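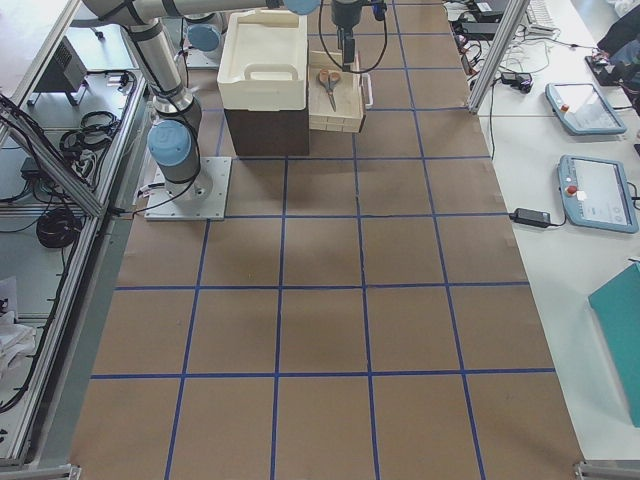

The taped table, with the scissors in their tray under the gripper.

Gripper Comparison: The Scissors Round

Welcome back to the gallery! If you're new, I'm Geetha, and for most of October I've been comparing fingers for our two-finger grippers and posting pictures as I go. We've already done the easy stuff (blocks, cups, a sponge that everybody got sick of), so this batch is all scissors. I asked for scissors, by the way. Negin Khosravi voted for spoons and she still brings it up.

We had two sets of fingers to compare. One is the Druvow set, which is flat and plain and takes forever to get lined up. The other is the Bemia set, with a softer pad that Davoud likes a lot more than I do. Same arms, same controller settings, same list of starting spots, and we swapped fingers after every 40 tries so that neither set got all the fresh mornings. The log is up to 813 grasps now, counting the blocks and cups — I'd still like more before I pick a favorite.

The tape grid is my pride and joy. It took me a whole afternoon and my knees have not forgiven me, but calling out a square beats waving your hand and saying "over there a bit." Amirhossein wants thinner tape. Amirhossein is welcome to come in and lay it!

Scissors are a mean little test, I think. The handles are wide and full of holes, the blades are thin, and the middle has that bump where the pivot is. If you close on the loops, the whole thing can swing. If you close up near the pivot, you get a nicer hold but there's much less room to be wrong. We ended up aiming for the part of the handles just below the pivot and giving up on the blades entirely.
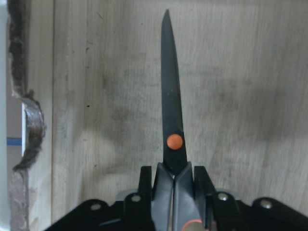 Wrist camera view: handles pinched between the fingers, blade pointing straight away from the gripper.

I love this angle. From the table camera I can tell which object we're going for, but the wrist view is where I check whether the blade is lined up with the fingers. The orange pivot button helps a lot too — my eye goes right to it when I'm flipping through stills at 4 in the afternoon.

Spoons are next. Yes, Negin, really.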